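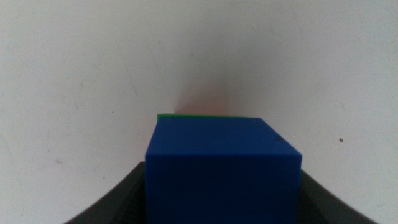
Progress on the Nalberg database move, for April. Short one, sorry, am writing between two restores. Bulk of the work went into the order tables, which were in worse shape than we told you in the last report. No primary keys on three of them, and backups nobody had tested since the old supplier left. We now treat the job like the blue cube held between two grey fingers: one solid piece at a time, firm grip on both sides, meaning a full backup before and a row check after. Slower, but we can stop at any point.

Done so far
Backups: nightly full plus logs every 10 minutes. Test restore of the Eramum database passed, took 22 minutes, well inside what you asked for.
Order tables: keys added to two of the three. Third has duplicates, about 700 rows, mostly same order entered twice by the Barreto import. Volodymyr Dmytriv is going through them with the sales office as we can't tell from the data alone which copy to keep.
Logins: shared admin login gone. Everyone has there own. Two reports broke when we did it, both fixed same afternoon.

Not done
Monitoring. Alerts go out but they go to a mailbox that only I read. Needs a proper rota.
Index clean-up on Prunon. Started, then backed out when the month-end run slowed right down. Will try again with the run out of the way.
Written restore steps. Half a page exists. It's in my handwriting.

Money
Within budget. Training line not touched yet, would like to move 1000 of it to extra disk for the backups, which are growing faster than planned. Please say yes or no before the next order goes in.

Risks
Still only two of us who can do a restore. If both are off you have backups and no one to use them. Volodymyr has offered to train someone from support, we need a name from you and a couple of mornings of thier time.

Next: duplicates, third key, restore steps typed up. Then Prunon.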